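Pronum Publishes Its Chore Report, and the Laundry Is Still on the Chair

FOR IMMEDIATE RELEASE

Pronum, which tests household and shop-floor robots for people who are thinking of buying one, has released the first edition of its chore report. The company set out to answer a simple question: can a machine do the boring jobs yet? The answer runs to 328 pages, and the short version is "some of them, if you are patient and own nothing fragile."

The report covers 20 chores, each attempted 700 times. Clearing small objects off a table and into a tray did well enough to get its own chapter. Folding a fitted sheet also got its own chapter, and Pronum asks readers to be kind about it.

"People see a robot do a backflip and assume it can empty a dishwasher," said Zhenhua Cheng, who leads testing at Pronum. "We would trade every backflip in the world for one that can pick up a mouse by the sides and put it down where you wanted it. I mean the computer kind. We have not been asked about the other kind and would like to keep it that way."
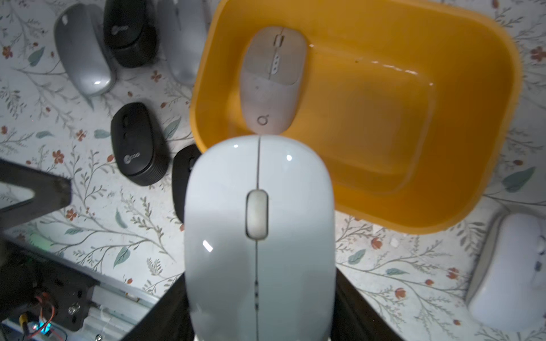
STOTUDITZ, June 12, 2025 – Sorting computer mice is one of the shop-floor chores in the report, and it is harder than it sounds. A glossy shell is smooth and curved, and two gripper fingers have to close on it firmly enough to hold and gently enough that the thing doesn't shoot out sideways. Black ones, silver ones and beige ones all have to be recognized as the same sort of object, including when they lie on a flowered tablecloth, partly hidden behind one another. A five-year-old can manage this. The five-year-old also needs snacks, so Pronum calls it a fair contest.

Testing took place at the company's workshop in Stotuditz, beginning in January. Two control programs were compared, Zundlow and Gape. Zundlow is slow and careful and treats every object as if it belonged to someone's grandmother. Gape is faster. The report includes a section on what Gape did with the teaspoons.

Neither program was allowed help in the middle of a run. If an object ended up on the floor, that run was scored as a failure, even when the robot had clearly meant well.

Pronum's advice to shop owners is to consider a machine for sorting and tray loading, provided somebody stays nearby and the items are all of a size that fits the gripper. Its advice to households is shorter: keep the vacuum you have, and wait. Wiping counters was rated "fine, once you move everything off the counter," a step that most testers felt was the chore.

"I get asked at every family dinner when the robot is coming to do the dishes," Cheng said. "I say soon. Then I get up and do the dishes."

The report is free to read on the Pronum website, along with the scoring sheets for all chores. A second edition is planned, with ironing added at the request of the Zundlow team and over the objections of everyone who owns the shirts.

About Pronum
Pronum tests robots on ordinary jobs in ordinary clutter and publishes the results, flattering or otherwise. It does not make or sell robots. Press questions and requests for printed copies can be sent through the contact form on the company's website.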